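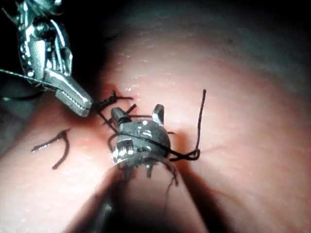
Suturing Practice Station – Planning and Purchasing Information

The Werketti Suturing Practice Station is intended for hospitals and teaching departments that wish to offer robotic suturing practice outside the operating theatre. This page sets out what is supplied, what the purchaser must provide and which costs should be entered in the budget before an order is placed.

What suturing work requires of the equipment

Knot tying places heavier demands on instruments than most other exercises. Thread is wrapped around one instrument while a second grasper works close to the stitches, often within a very small area. Serrated jaws hold fine thread, and it is these jaws that should be inspected most often. Purchasers are advised to plan for instrument replacement from the first year and to treat it as a running cost.

Supplied with the station

Two-arm bench unit with surgeon's console
One pair of grasping instruments and one needle driver
Wrist-level camera with cable and spare lens cover
Tissue tray with drain and lid
Starter pack of 50 black sutures
Printed handbook and wall chart

Not supplied

Tissue or tissue models, bench, display screen, waste containers and cleaning fluid. Departments intending to use animal tissue should confirm local rules on storage and disposal before ordering.

Instrument life

Each instrument is approved for 80 sessions, after which the station will no longer accept it. The remaining number is shown on the console at start-up. Instruments from the older Gillden range may be used with an adapter, but their sessions are counted separately and must be entered by hand.

Room and services

The bench must carry a load of 70 kg and stand clear of the wall on three sides. One earthed socket is required for the bench unit and a second for the console. A sink in the same room is strongly recommended. Strong overhead lighting causes glare on moist surfaces – a dimmer should be fitted where possible.

Budget headings

We suggest that the following be listed separately in any internal request:

Station and delivery
Installation and first-day instruction
Replacement instruments
Sutures and tissue
Annual service visit
Staff time for cleaning

The service visit may be bought singly or as part of the Escobar service plan, which also covers console repairs. The plan does not cover instruments. Replacement sutures are sold in cartons of 700.

Ordering and delivery

Orders intended for the autumn teaching term should reach us by the end of August. A site form must be returned before a delivery slot can be confirmed. Quotations are prepared by Yhon Cuervo at the Prurnitz office. Questions on room layout and installation should be addressed to Eustaquio Zamudio at the same office.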